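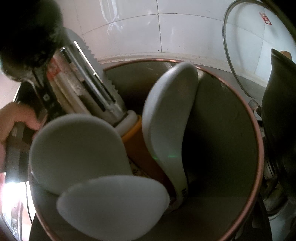 Kitchen tools in a round utensil holder, with a glass pot lid and a clay pot close by.

Walthorpe software firm Jelitus has released a new version of its grasp planning software, aimed at getting robots to pick one item out of a tightly packed container without dragging the rest along with it.

The update, which went out to existing customers in June, changes how the planner decides where to put its fingers. Earlier versions looked for the easiest object to hold and went for it. The new one first works out which objects are resting on each other, then scores each possible grip on how much it would disturb the neighbours.

Lead developer Heather Doolan said household containers had been a weak point for the company's software.

"Warehouse bins are messy, but the things in them are mostly boxes and bags," she said. "A utensil holder is all long thin handles that cross over at the bottom where you can't see them. You grab the spatula and three other things come up with it."

Shiny surfaces were another problem. Metal rims, glossy spoons and glass lids can throw off the depth estimates the planner relies on, and the old version would sometimes try to close on a reflection. Doolan said the software now marks those areas as uncertain and asks for a second view from a different angle before it commits to a path.

The company trained the new model on recordings made in ordinary home kitchens with a hand-held gripper. Data manager Rawiri Hollis said 361 recordings were collected and 358 were kept. The other three had gaps in their position tracking and could not be lined up with the video.

"We asked people to leave the kitchen how it was," Hollis said. "If there was a pot next to the holder, it stayed next to the holder. The planner has to learn to come in around it."

Jelitus tested the release at its Larnstead workshop over 14 sessions, using two different arms and the same control settings on both. Hollis said the share of picks that brought up a second item had fallen, but the company was still checking the numbers and would not publish them until the work was finished.

Planning is slower than before. A grip that used to take a fraction of a second to choose can now take several seconds if the container is full, and longer if a second view is needed. Users can set a time limit, after which the planner falls back on the older method.

Kylie Gilchrist, who runs the automation lab at equipment supplier Donnelly, has had the update for some 37 days. She said the grip choices were clearly better but the setup could be easier.

"The config file has doubled in size and half the new options aren't in the manual yet," she said. "We had one arm refusing to move for a whole morning — it was a collision margin set in the wrong units."

Doolan said an updated manual was being written and a units check would be added in the next patch. The patch will also fix a fault in the replay viewer that shows the planned path a few frames behind the camera video.

Existing customers can download the update through their account page. The previous version will be supported until the end of the year.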